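Stolley Two-Finger Gripper for Laundry and Light Shop Work
Drirkar, Plotville

Product status: pilot units
Page updated May 22, 2022

The Stolley is an end effector for textiles and small parts. It mounts on any arm using the Dhillon flange and runs from the arm's 24 V tool supply.

Specifications
Fingers: 2, replaceable
Cycle life before finger change: 800 hours
Pads: smooth or ribbed
Control: position or force mode

What it can do now
Pick a single towel from a flat stack. Load and unload open bins. Hang a towel over a rack rung when the rack position is known in advance. Wipe a flat bench along a taught path.

What it cannot do yet
Sort a mixed basket. Find the corners of a crumpled sheet. Turn a sleeve right side out. In our November trials, folding a bath towel took 5 attempts on average and a person was faster every time. We do not sell the unit for folding.

Drying racks

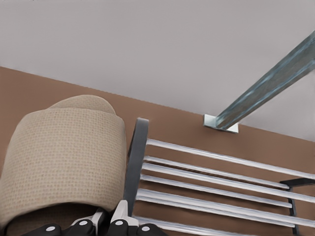
Thick fabric is harder to hang than thin fabric. A rolled edge has to be opened before it will drape, and the fingers need clearance between neighboring rungs. Plan the approach from the end of the rack where the arm allows it. Thin rungs are easy to hit during a retreat move, so keep the retreat speed low and the force limit on.

Ordering
Pilot units ship with one spare finger set and a flange adapter. Lead time is 13 weeks. State the arm model and the preferred pad type with the order.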